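Surgery opening-up checklist, with comments

Reading time: 3 min
Print | E-mail this page
Shares: 70 | Comments: 2

For use at the Marnholm and Chávez practices. Complete before the first patient is seated. Tick, initial and leave the sheet in the folder behind reception. Comments under each item are from the last walk-round, March 18, 2019.

1. Water lines
[x] Each line flushed for 2 minutes
[x] Bottles emptied overnight and left to dry upside down
[ ] Dip slide result filed
Comment: The slide was taken but the result had not been put in the folder. Marnholm to send it on. Handpiece lines were flushed correctly in both rooms. The scaler line in room two was missed and was done while I was there.

2. Steriliser
[x] Door seal wiped and checked for splits
[x] Chamber drained and refilled
[x] Test strip run and stuck in the log book
[ ] Written scheme of examination on site
Comment: The Kuver unit is in good order. The scheme is held at Chávez and a copy is needed at Marnholm as well. Two pages of the log book are loose and should be taped back in.

3. Instruments
[x] Pouches dated
[x] Probes and curettes inspected under the magnifier
[ ] Worn curettes taken out of use
Comment: Several curettes in the gum treatment kits have been sharpened down too thin. One has a visible bend near the tip. Replace these before the next full-mouth cleaning session. Pouches were stacked too tightly in the lower drawer and a few had torn corners. Torn pouches go back through the whole cycle.

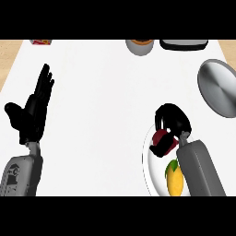

Tullio Ferri
Practice Safety Lead

4. X-ray room
[x] Warning light working
[x] Local rules on the wall and signed
[x] Sensor holders cleaned
Comment: The local rules have been signed by all present staff except the new hygienist, who will sign after her induction in May. The exposure switch cable is scuffed but sound. Look at it again next time.

5. Emergency kit
[x] Oxygen cylinder full
[x] Defibrillator pads in date
[ ] Glucose gel in date
[x] Kit reachable without moving furniture
Comment: Glucose gel expired. Ordered the same day. Everyone asked could say where the kit is kept.

6. Sharps and waste
[x] Bins fixed to the wall, labelled and dated
[ ] Bins below the fill line
[x] Amalgam pot closed
Comment: The bin in room one at Chávez was over the line. Closed and swapped. Fill level is to be checked at lunchtime as well as in the morning.

7. Chairs and floors
[x] Foot control cable clear of the walkway
[x] Chair stops when the base plate is pressed
[ ] Floor covering sealed at edges
Comment: The sealant has lifted along roughly 80 cm behind the chair in room two. It can't be cleaned properly like this. The Dollia chair in room one creaks when lowered, but the safety stop works.

8. Records
[x] Hepatitis B records held for clinical staff
[x] Cleaning sheets initialled
[ ] Fire extinguisher tags current
Comment: One tag in the staff corridor is out of date. The contractor has been rung. Cleaning sheets had been initialled in advance at Marnholm for the afternoon session. Please initial after the job is done.

Still open: items 1, 2, 3, 5, 7 and 8. Send confirmation to reception at Chávez when each one is closed, with the date and your initials.

Comments (2) | Print | E-mail this page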